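## 4 客厅工位:摆场、对位与日常照料

读到这一章,说明您已经把 Irkosero 双臂平台从箱子里请出来、装好灵巧手,也完成了第 3 章的通电自检,辛苦了!接下来的活儿比拧螺丝轻松,却最容易让人着急。软装工位里没有一样东西是硬邦邦的:布会皱,抱枕会塌,地毯会拖住轮子。请泡杯茶,慢慢来,第一次摆场留出一个上午都不算多。

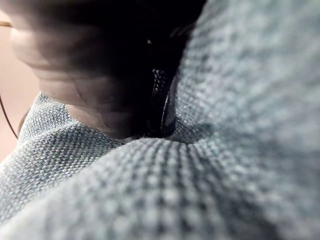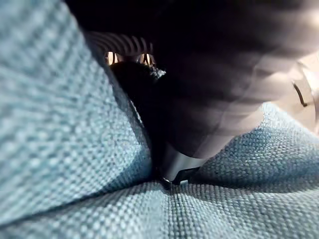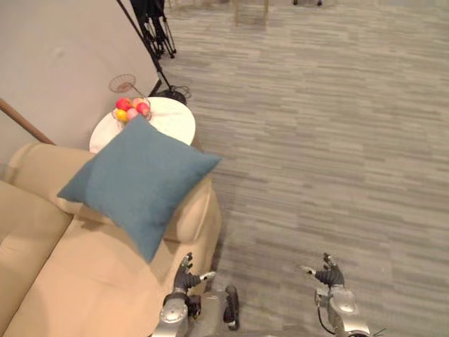
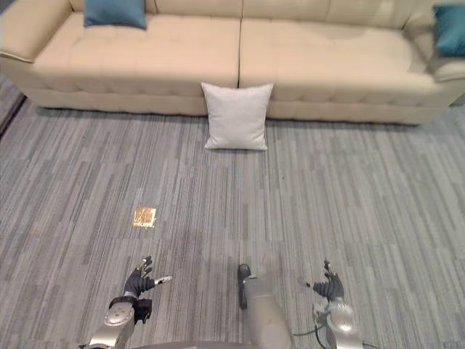 ### 4.1 开始之前

请把下面几样东西放在手边:

- Olton 对位卡一套,连同卷尺
- 软毛刷、无绒布、粘毛滚筒
- 束线带和一小卷哑光胶带
- Filline 维护记录本(用电子版也可以,只要真的会去填)

> **注意:** 手伸进布料褶缝或手腕附近之前,先按下急停,等状态灯转为常亮。仅仅在界面上点“暂停”是不够的,暂停时关节仍然带力。

### 4.2 摆放家具

1. 先放沙发,再放边桌,最后才轮到抱枕和小物件。顺序反过来也能摆成,只是您多半要弯腰捡好几回抱枕。
2. 让沙发的正面与地毯纹路保持一个固定的夹角,并把夹角写进记录本。平行或垂直最好记,我们自己也偏爱这两种。
3. 量一下底座前缘到沙发底边的距离,初次摆场取 82 厘米。熟练以后可以按任务调整,但同一批任务中途请不要改。
4. 落地支架和三脚架放在双臂够不到的地方。把支架轻轻晃一晃,确认底盘平稳,再把多余的线缆盘好。
5. 抱枕拍松,静置一会儿再开机。刚拍过的抱枕会慢慢回落,若是急着对位,等它塌下来,您就得重做一遍。

### 4.3 双臂归位

1. 松开急停,在主界面选择“归位”,速度设为 20%。
2. 站在平台侧后方,看着两条手臂依次抬起。手掌应停在沙发扶手的上方,手指自然张开,彼此不相碰。
3. 如果某根手指没有张到位,不要用手去掰。再执行一次归位;仍不见好,请翻到第 7 章的手指标定。
4. 沿着手臂看一遍外露的线缆。线缆应有一段松弛的弧度,转动手腕时既不绷紧,也不蹭到地毯。

### 4.4 腕部相机与褶缝检查

软装任务里最要紧的一步,往往发生在两块布料相接的深缝里。这里光线暗,布纹又密,相机离得太近便容易糊,所以请多给它一点耐心。

1. 断开动作使能,打开腕部预览画面。
2. 用手指把布料轻轻压下去,看看预览里能否分辨出布纹的走向。近处发虚属于正常现象,只要褶缝附近有一段布纹清楚就可以。
3. 把手完全收回,再恢复使能,以低速让末端沿褶缝方向下探。
4. 末端刚触到布面时停住,等 11 秒,观察力读数是否平稳。读数一直往上爬,通常是布料被顶住了,请退出来,把布理顺再试。
5. 若褶缝里一片漆黑,先调房间的灯,别急着加曝光。侧上方来的柔光最合适,正对镜头的灯反而会把布纹冲淡。

> **小提示:** 深色、带织纹的小物件塞在褶缝里,很容易和阴影混在一起。初次调试不妨先让它露出一截,等识别稳定了,再一点点往深处放。

### 4.5 每日收工

1. 让双臂回到停靠姿态,关闭动作使能,按下急停。
2. 用软毛刷清理指缝和腕部镜头边缘。沙发布和地毯都会掉毛,攒上几天就会钻进关节里去。
3. 金属外壳用无绒布干擦即可,请勿使用酒精以外的溶剂,也不要把任何液体直接喷在关节上。
4. 滚一遍布面,顺便摸摸有没有起毛或勾丝的地方。勾丝会挂住指尖,请剪掉线头,千万别硬扯。
5. 在记录本里写下当天换过什么、挪过什么。哪怕只是把抱枕从左边移到右边,也请写上一笔,隔天查问题的人会感激您。

### 4.6 定期检查

每运行 30 小时,请检查一次腕部固定螺钉、指尖磨损和线缆护套。指尖表面若已发亮或出现裂口,就该换了,两只手请成对更换,以免左右摩擦力差得太远。

地毯拼缝也值得看一眼。拼缝翘起来的时候,底座会有极轻微的倾斜,肉眼很难察觉,可末端的偏差会一路放大。用哑光胶带从背面粘平即可,正面贴胶带容易反光,干扰头部相机。

一月前后天气干燥,布料容易起静电,传感器偶尔会报出莫名其妙的接触信号。遇到这种情况,先用 Blackwood 加湿模块把室内湿度提上来,重新归位,然后再判断要不要报修。

若上述步骤都做过,末端仍对不准褶缝,请先不要改动标定参数。把当天的记录和腕部预览一并导出,按第 9 章的办法提交,我们会对照您的摆场尺寸逐项核对。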